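Sollow Repair Room, members' meeting
Minutes, 12 Jul 2020
Chair: Itziar Paredes
Minutes taken by the secretary, who was also asked to speak to item 4 and has tried to keep his opinions out of the other items. He did not try very hard.

1. Last minutes
Accepted with one correction. The January minutes said the Arain donation was "in good working order." Members who have opened any of it asked for that to be changed to "received." Changed.

2. Money
We have 80 dollars in the parts tin and a bill from Fonport for shipping that we don't agree with. Fonport says the pallet was over the weight we gave them. Itziar asked whether anyone had weighed it before it left. No one had. She will write to them anyway, though the secretary wants it noted that "we are pretty sure" has never won an argument with a shipping company.

A request to spend 2000 dollars on a second test bench and new stools was read out. Where the other 1920 would come from was not in the request. Held over.

3. Itov sorting software
Itov has offered us a free trial of its inventory program. The pitch says it will cut our sorting time in half. Half of what was not stated, and we have never timed our sorting, so we would have no way of knowing. The trial asks for a card number up front. Two members were in favor, the rest were not moved. It was agreed to keep the paper ledger and look again when Itov can show us a shop of our size that still uses the thing after the trial ran out.

4. Processor swaps in the donated desktops
This took up most of the meeting.

The proposal is that we take the processors out of the towers with bad power supplies and put them into towers that are otherwise fine but slow. It was put to us as an easy win. The secretary's view is that a processor swap is easy in the way parallel parking is easy, and that we should look at how the work is being done before we promise faster computers to people on the waiting list.

The main points raised:

Old thermal paste. Too many chips are being handled with old paste still on them. The argument for leaving it was that new paste goes on top anyway. No one could say where they had read this. A dirty lid means an uneven layer under the heatsink, and it also means gray fingers, and gray fingers end up on everything else. Agreed that the lid gets cleaned with alcohol and a lint-free cloth before the chip goes near a board. Paper towels are not lint-free no matter what the roll says.

Open sockets. The contact pins in these sockets bend if you so much as look at them wrong. One member says he has straightened bent pins with a sewing needle. Asked how many of those boards booted afterward, he said it was hard to remember. Agreed that the load plate stays down and a cover goes on whenever a socket is going to sit empty, and that it comes up only when the chip is ready to go in.

Held in front of the open socket, Intel chip in the second one, old paste still on the lid:

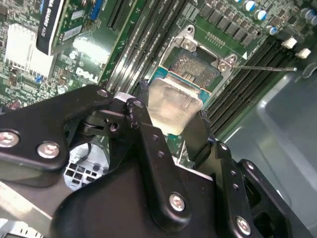
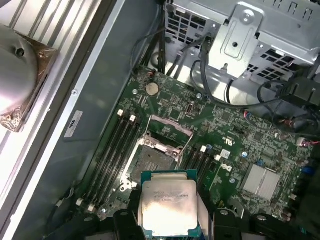 Lining up. The chip goes straight down, with the triangle on its corner matched to the mark for the socket, and it gets no push at all. If it needs a push, it is the wrong way around or it is the wrong chip. It was claimed that "you can feel when it's right." The secretary doubts this and would like people to look.

Matching. Nobody has checked that the processors we plan to pull will run in the boards we plan to put them in. The same socket does not mean the same supported list, and a board may want a firmware update first, done with the old chip still in it. The ledger says only "Intel" for a good many of these, which tells us next to nothing. Agreed that the full model gets written down from the lid once it is clean enough to read.

Working inside the case. There was a long back and forth over whether boards should come out of the case for a swap. Taking them out gives you room and light. It also means undoing every cable and putting it back, and our record with front panel cables is poor. The compromise is to work in the case, laid on its side, with the side panel off and the lamp pulled over. The secretary does not think much of the compromise but had nothing better.

Testing. "It turned on" will no longer be accepted as a test result. A swapped machine runs under load for 2 hours with the temperature watched, and the numbers go on the tag. If there are no numbers, it did not happen.

The proposal was then put as a trial on 3 machines. Carried, with the secretary abstaining. Results to come to the next meeting, and if they are no faster than before we stop and strip the rest for memory and drives, as was suggested in January.

5. Labels
The label printer is out of tape again. Masking tape is being used, and it falls off. One tower has come back to the bench with somebody else's tag on it and we can't tell whose fault it is listed under. Tape to be bought out of the tin.

6. Anything else
The box of loose screws. It was asked whether we need it. Everyone says we do and no one has ever found the right screw in it. Left for another time.

A member asked whether we could put "certified refurbished" on the flyer. Itziar asked certified by whom. "Refurbished" stays, on its own.

The bench lamp by the sink flickers. Do not use it for socket work.

Actions
Itziar Paredes: letter to Fonport; reply to Itov, no card number.
Secretary: new page in the ledger for processor models; temperature line added to the test tags.
Everyone on the bench: clean lids, cover sockets.
Alcohol, cloths and label tape: out of the tin, receipts please, real ones this time.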